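The grasp planner failed again at step 30, and Geum-ok Yoo wrote it on the whiteboard under the others. She didn't swear. She had stopped swearing at it in the fall, when the rewrite began.

"Same place?" Kelly Araújo asked from the other desk.

"Same place. It goes to the pot and then it asks for a new plan."

"What does it say the reason is?"

"It says confidence 91."

"That's high."

"I know it's high."

Kelly rolled her chair over. The log was open in Madex, the viewer they had been using since Saron bought the company, and it was slow to scroll. Everyone at Saron complained about Madex. The people who wrote it had left for Maglaya the same week the sale went through, and the help page still had their old phone number on it.

Geum-ok put the camera view on one side of the screen and the planner's state on the other, and stepped through them together. The hand came in from the left. The fingers closed the distance to the pot. In the state window the pot was a gray shape with a handle, and its pose hardly moved from one step to the next.
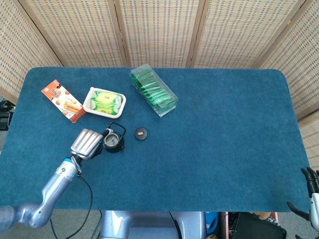 "Stop there," Kelly said. "What does it think the lid is?"

Geum-ok clicked on it. The planner had the lid down as part of the teapot. It had one object with two pieces, and the second piece was lying flat on the cloth to the right of the first.

"So it thinks the teapot is that wide," Kelly said.

"It thinks if it picks up the pot, the lid comes too."

"And then the collision check runs on the whole thing."

"And the lid would go straight through the table. So it throws the plan out and asks for another one, and every plan has the same problem." Geum-ok sat back. "It's sure about the pot. It's right to be sure about the pot."

They looked at it for a while. The fan on the workstation came on and went off again.

The model file was from Grudunell, who had sold them a library of kitchen objects two years earlier. Geum-ok found the teapot and opened it. The lid was joined to the body with a fixed link. Somebody had modeled it closed, which was a reasonable way to model a teapot, and perception had tried to stretch the fit to cover what the camera gave it.

"I can split it," she said. "Two bodies. Then a relation for when the lid is on."

"Does the tracker handle relations?"

"It handled them before the rewrite."

Kelly made a face and went back to her own desk. She had done the rewrite.

It took Geum-ok until after lunch. The split was easy. The relation broke 5 tests, and four of those were wrong tests that had only passed by luck. The last was a real bug in Kelly's code, a frame that was never updated once an object had a parent. Geum-ok sent it across the room without a comment, and Kelly fixed it without one.

At roughly three they ran the recorded data through again. The pot and the lid came up as separate shapes, each with its own number. The lid's number was low. The planner didn't seem to care, as the lid wasn't in its way.

Step 30 went by. Then 31.

"Don't say anything," Kelly said.

Geum-ok didn't. She watched the count go up in the corner of the window, and when her phone buzzed she turned it face down on the desk and left it there.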